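Ikdale – Minutes of the meeting on the small room
Date: 4 April 2022
Place: kitchen table, Trornska building
Chair: Kojo Owusu
Minutes: Ustyna Nechyporuk
Present: 6 persons, list kept in the folder

1. Opening and previous minutes

Kojo opened the meeting and asked if everybody had read the previous minutes. One correction was requested: under point four it was written "new desk", but we had agreed only on new feet for the desk. The minutes were accepted with this correction.

2. Cables and power on the floor

Most of the time was spent on this point. The black cables go across the floor in wide loops, and the adapters lie together near the wall with the white power strip. Kojo said that he does not want to buy anything before we know which cables must stay. Ustyna said that we had the same discussion last time and that the cables are still on the floor. 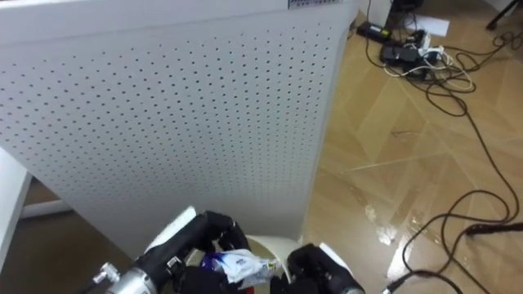

It was proposed to lift the power strip from the floor and fix it on the wall or under the desk. The people who use the desk prefer the wall, so that their knees stay free. The firm Yatsenko was asked for an offer and answered that they can fix the strip and also bring a flat cable cover. Their price is 300 for both, without the second visit if one is needed.

A question was asked about the loose cables which come down from above on the left side, with the blue bundle. Yatsenko will look at these too. Until then please do not tie them up or cut them.

Decision: the offer from Yatsenko is accepted. All agreed.
Decision: papers are not to be left on the floor near the adapters.
To do: Kojo writes to Yatsenko and asks for a morning visit.

3. Floor

The herringbone floor shines well in most places, but there are complaints about light lines on it. Some of us think they are scratches, others think it is only dirt from shoes. We agreed to clean one small part with the mild soap first and then to look again. A polishing of the complete floor was offered by Porkavel for 949. This was considered too much for such a small room, and the offer will be kept in the folder until next year.

Decision: no polishing now.
To do: Ustyna makes the test with the soap and reports.

4. Desk, cabinet and door side

The white desk stays against the back wall. There was a wish to turn it so that the light comes from the side, but then the door could not be opened fully. The small white cabinet also stays, but its exact place was discussed for longer than planned. Some want it beside the desk, where the open shelf is easy to reach. Others push it under the desk, because it makes more space for walking.
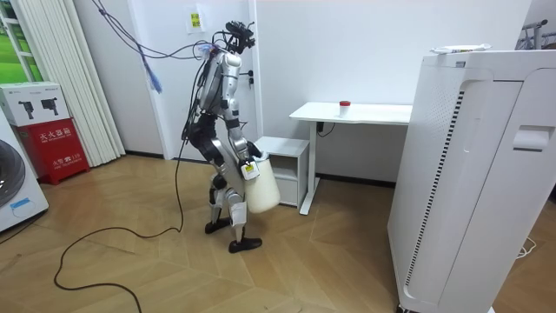
Small room, door side: desk, cabinet and a bottle with a red cap.

No vote was taken about the cabinet. Everybody may move it, with the request to lift it and not pull it over the boards.

Bottles and cups on the desk: the rule is that they go back to the kitchen in the evening. Bottles with a content that is not for drinking must have a label with a name and a date. Kojo will print labels, because the handwritten ones cannot be read by anybody except the writer.

The bucket and the jugs have no fixed place at the moment. It was suggested to keep them near the rack, but then they would drip on the floor. A plastic tray will be bought.

5. Air purifier and the right side of the room

Ustyna prepared a short note before the meeting, which is copied here as it was sent.
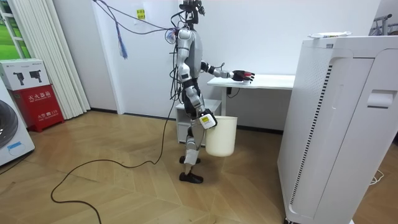
Reading time: 2 min

The air purifier is large and it takes much of the right side. I measured the wall and there is no better place for it, except in the corridor, where it would not help us. I would like to keep it, but with three changes. The plate with the things with yellow labels should be taken away from the top. The thin white cord on the floor should go along the wall. The gray rack in the corner should be moved a little, so that one can take down the hanging items without leaning over the purifier.

End of the note.

Discussion: nobody was against the first two changes. About the rack there was doubt, as it is heavy when the items are on it. Kojo offered to help with moving it after the visit of Yatsenko. The filter of the purifier was also mentioned – the last change is not written anywhere. Porkavel can deliver a filter, but they need the model number.

Decision: the purifier stays where it is.
To do: Ustyna writes the model number and the date of the next filter change on a card.

6. Other matters

The key of the small room was twice not on its hook in April. Please put it back also when you leave only for lunch.

It was asked if the meeting can start 30 minutes later next time. Agreed.

Kojo closed the meeting. Corrections to these minutes should be sent to Ustyna Nechyporuk before the next meeting.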